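Search all topics Search Advanced

Can a home robot unpack fruit and tidy a full living room yet?

marmaladecat

I've got robot fever and I need someone sensible to talk me up or down! I've been reading everything I can find about home robots since June and the clips are brilliant. Socks folded, cups put away, a dishwasher loaded from start to finish. What I can't work out is how much of it would carry over to a normal, full-up family room.

The first chore on my list sounds dull but I think it's a lovely test: getting oranges out of a box. They go in deep boxes and end up on the bottom, and whoever wants one has to reach down past the sides. A person does it while talking on the phone. With two fingers on a gripper you have to come in from straight above, get one finger either side of the fruit and not hit the wall on the way down.

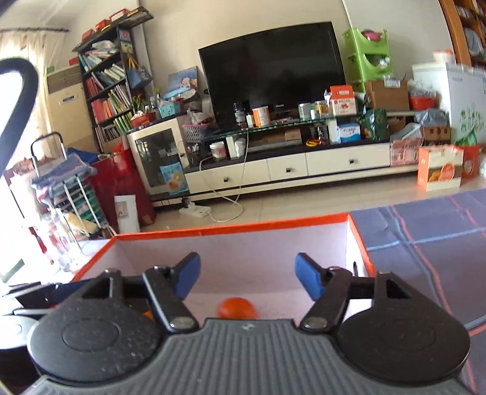
Fingers open over the box, with a small orange fruit at the bottom.

The second chore is clearing and wiping the table. It has a cloth on, and the cloth wrinkles. So the robot has to shift tins and boxes without dragging the cloth along with them, then smooth it, then put everything back. I'd be over the moon if a machine could do even the first half of that.

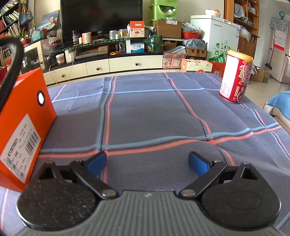
The plaid cloth, wrinkles and all, with the red can and its yellow lid on the right.

The third is general tidying, and I know that's the hard one. There are bags on the floor, a TV cabinet with jars and boxes right along the top, and shelves full of books.

I've seen two names come up, Drovix and Kovik. Drovix is an arm on a wheeled base and Kovik is an arm you clamp to a worktop. Has anyone here lived with either? My budget is 2,000 pounds and I'd happily spend it on something that did one of these jobs properly.

boltandbiscuit

No, not yet. Save your money.

slowcooker_sam_ish

I'm going to be a bit more cheerful than the reply above, as I've had a Kovik clamped to my kitchen worktop for 14 weeks and I love it to bits (it cost me 1,270 pounds second-hand, with the fingers included).

Fruit out of a box: yes, with conditions! Round things that don't squash easily are about the kindest objects you can give a two-finger gripper. I gave mine 100 goes at lifting a satsuma out of a shoebox and it managed 83. Nearly all the failures were fruit tucked into a corner, where one finger has nowhere to go. It would come down, touch the cardboard, back off, and try again from exactly the same angle. If you can use a box with sloping sides, or just tip the fruit into a wide bowl, it gets a lot easier. Yes, I know tipping it out is most of the chore.

Soft fingertips make a huge difference, by the way. Mine came with hard plastic ones and they skidded off the peel. I stuck foam pads on and it was like a different machine.

Tablecloth: tins yes, cloth no. A tin with straight sides is fine if it's light enough and narrow enough for the fingers to get round, so measure how wide yours open before you buy anything. Smoothing fabric is a different matter. Mine pinches the cloth up with whatever it's lifting, and then you've got a tin in the air with a tent under it. Lift the first few centimetres very slowly and have it stop if the cloth comes too.

Tidying the room: I wouldn't try. The arm can't know where you want things kept unless you show it, and bags change shape every time you touch them.

marmaladecat

Oh this is so useful, thank you! Eighty-three is far better than I'd hoped for. I'm going to start with oranges only and leave the tablecloth for another year. On the squashing question, I keep coming back to how little an orange needs: a finger on each side, a bit of pressure, and the peel does some of the gripping for you.

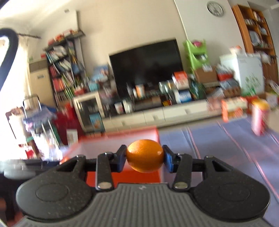
So what I'd like to know next is how you set the squeeze. Is it one number for everything, or do you change it for each kind of fruit? And does it have to be told when it's missed?

slowcooker_sam_ish

One number per object on mine. I have "satsuma", "lemon" and "egg", and we don't talk about egg. It knows it has missed if the fingers close all the way, so that part you get for free.

pegboard

Worth adding that the tool library in Hutchins lends out a small Prusumon arm for a fortnight at a time. It's slow and it hums, but you could try your oranges on it before spending anything. Take your own box. Ask for the soft tips at the desk, they keep them in a separate drawer.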